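How Robots Learn by Being Shown
A page for young readers from the Donine Learning Center

When you learned to put your pencils away, someone probably showed you how. Researchers can teach a robot in a similar way. The method is called learning from demonstration.

How does it work?
A person guides the robot through a job from start to finish, such as putting a marker in a cup. A computer stores every movement of the robot's joints, together with what the cameras see. One complete turn is called a demonstration. The computer then looks for patterns that connect the pictures to the movements.

What did the researchers find?
In a study named Pesteo, the team led by Wahyudi Tjoa wanted to know whether it matters where the objects are placed. They taught one computer program with 476 demonstrations in which the marker always began in the same spot. They taught a second program with 476 demonstrations in which the marker began in many different spots.

Both programs did well when the marker was in the usual place. When it was moved, the first program often reached for the old spot. The second program found the marker far more often. The team repeated the test on 14 tables and saw the same result — practice with changes helped the robot handle something new.

Why use more than one camera?
A camera near the table shows both arms at once. A camera on the arm itself sees less of the table, but it gives a close view of the gripper's fingers and whatever is near them. The program uses both views together.

Two views of the table: both arms, then a close view past one gripper's fingers.

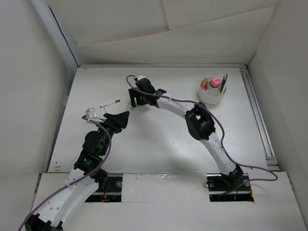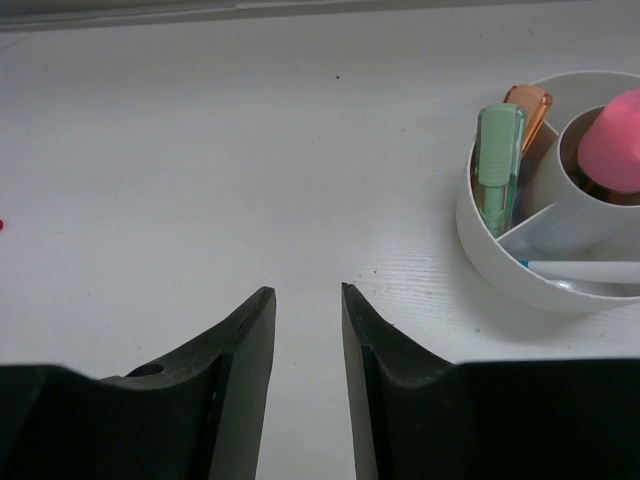 Scientists must also be careful about what a result means. The Pesteo study tested one kind of job. It does not tell us whether the same program could fold a shirt or stack plates. For that, the team would need new demonstrations and new tests.

Words to know
Demonstration: one complete showing of a job.
Gripper: the part of a robot that holds things.
Joint: a place where a robot arm bends or turns.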